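Tikik Handheld Demonstrations: Frequently Asked Questions

What does the method do?
It trains a manipulation policy for a two-arm robot from demonstrations given by a person holding two grippers. No robot is present during recording. The trained policy is then run on the Zillach arms, which carry the same jaw geometry.

Why not teleoperate the robot?
Teleoperation is still supported, and we use it as the baseline. In our trials a demonstrator completed 40 handheld episodes in the time needed for 30 teleoperated ones. Setup time was excluded for both.

How is gripper pose recovered?
From the square markers mounted on the gripper bodies, combined with a head-view camera track. Frames in which no marker is readable are filled by interpolation up to a fixed gap length. Longer gaps cause the episode to be rejected.

Do markers have to face the camera at all times?
No. Wrist rotation hides individual faces, so the housing can carry markers on adjacent faces. Calibrate the offset between each marker and the jaw before the first session, and again if a marker is replaced.

Which objects are in the Ukilwood set?
Trays, bags, small frames and other tabletop items. Thin plastic is included on purpose. It deforms between grasps, and policies trained only on rigid objects transfer to it poorly.

What does a recording look like from the head view?
Both grippers should stay in view while the hands work over the tray. The plastic bag may lie in any orientation. Other items can remain on the table.

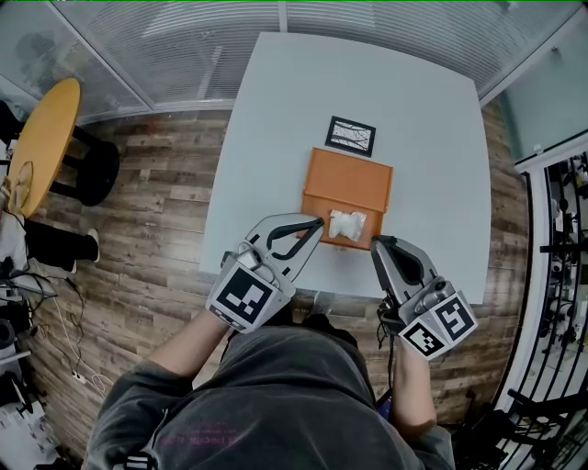
Does background clutter affect training?
Slightly. Random cropping and color changes removed most of the difference between rooms. We did not mask the floor or the area past the table.

Where is the conversion code?
In the Cordeiro repository, under tools. Version 2 reads both the old and new episode formats. Version 1 files need the calibration block added by hand.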